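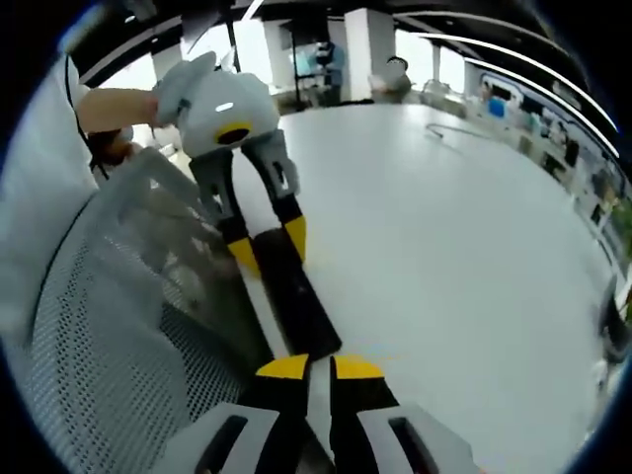
Workshop helpdesk replied first thing and said to stop swapping servos, a hip that twitches at rest is nearly always the supply sagging, so measure the rail under load before buying anything else.

**Ticket: Plodier walker, leg joint jitter**
Status: open
Priority: would like it walking by Friday

**Symptoms**
- one hip buzzes when standing still, other one fine
- gets worse after 300 steps or so of the gait loop
- controller (Grovik board) drops off the bus, comes back by itself

**Tried so far**
- reseated both leg plugs. no change
- swapped left and right servo — buzz stayed on the same side, so not the servo
- new firmware on the Grovik. Worse if anything, rolled back
- baud rate down a notch, no differance

**Log, evening**
19:10 meter on the rail. Fine idle, dips hard when both hips move.
19:25 borrowed the Toom supply off the shelf. Dips less, still buzzes.
19:40 wiggled the hip loom by hand, bus error count went from 84 to 96 straight away. So its the loom as well, or mostly the loom.
20:05 fitted a 4,000 µF cap across the rail. Dropouts gone in ten minutes of running. Buzz still there but fainter.

**Next**
- remake hip loom with thicker wire, proper crimps this time
- ask Clisley if the spare connectors are still in stock
- rerun gait loop, hanging first, then on the table

Leave ticket open pls, will update once the new loom is in.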